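Keep the Small Meets on the Calendar

Every October, when the cross country season is winding down and people start talking about indoor track, I get a little sentimental, and my family has learned to leave the room. I grew up running on the old flat oval at Vulville, the one with the tight turns and the radiator that clanked whenever the starter asked for quiet. I was never fast. I ran the 400 because my coach thought I was too impatient for the mile and too slow for anything shorter, and he was right on both counts.

I bring this up because the regional league is once again talking about folding its small indoor meets into one big championship at Gullville. The new building there is lovely, I'll say that first. The track is banked, the seats have backs, and the results go up on a board before you've caught your breath. If I were 17 and chasing a qualifying time, I'd want to run there too. But I think the league is about to give away something it will have a hard time getting back, and I'd like to make the case while there's still a schedule to argue over. 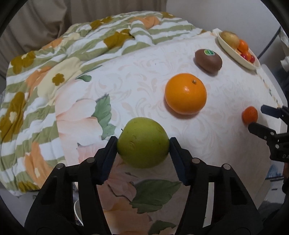
What would a young runner lose if the small meets went away?

Mostly the chance to race often without much riding on it. A kid who gets one big meet a winter has one start to be nervous about and one race to learn from, and indoor running takes a good deal of learning. You have to know when to cut in, how to hold your spot on the turn, and what to do when somebody's elbow lands in your ribs.

I learned all of that at Vulville, badly and slowly, over 8 meets in a single winter. I got boxed in at the first one. At the second I went out so hard to avoid getting boxed in that I could barely see the finish. By the end of the season I had worked out a way of running that suited me, and I still believe the flat track taught it to me as much as any coach did. You can't lean on a banked turn that isn't there.

The people in favor of the change point out that entries have dropped, and they have. The last Vulville meet drew 42 runners across all the events, and a couple of the heats looked lonely. I was there, and I won't pretend otherwise. I'd only ask whether anyone has tried to fix that. The entry form went up late, the start time moved twice, and the relay – the one event that gets a whole team on the bus – was left off the program to save time. 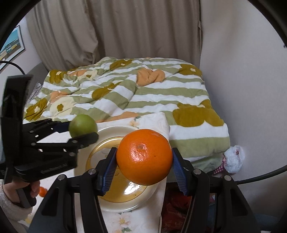 Put the relay back and see what happens. The Arancibia club, which runs its winter meets in a gym with a low roof and a track that was painted by hand, has kept its relays at the end of the evening, and families stay for them. I drove over last winter expecting to leave early and ended up yelling myself hoarse for a team of girls I had never met. They came in last, I think. I'd have to look it up.

Money is the other part of it, and I don't want to wave that off. Heating an old building costs something, and so does the Mindeo timing system the league started renting when the hand watches were retired. But a trip to Gullville costs something too, only it comes out of the parents' pockets, so it never shows up in the league's budget. It's 3 hours each way from my end of the county, and that's with clear roads. A family with two kids on the team will think hard about that drive, and some of them will quietly decide that winter is a good time to take up basketball. 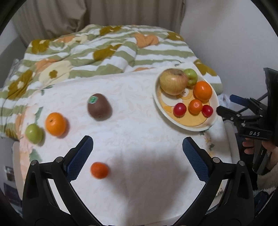
I'm not asking the league to turn its back on the big championship. Hold it, by all means, and I'll be there in a seat with a back on it, enjoying myself. Just leave the flat-track meets in front of it, even if it's fewer than we used to have, and get the entry forms out before Thanksgiving so coaches can plan. The league takes comments through the end of November, and a short note from a runner or a parent would go a long way. Mine is already in the mail, and it ran a good deal longer than this.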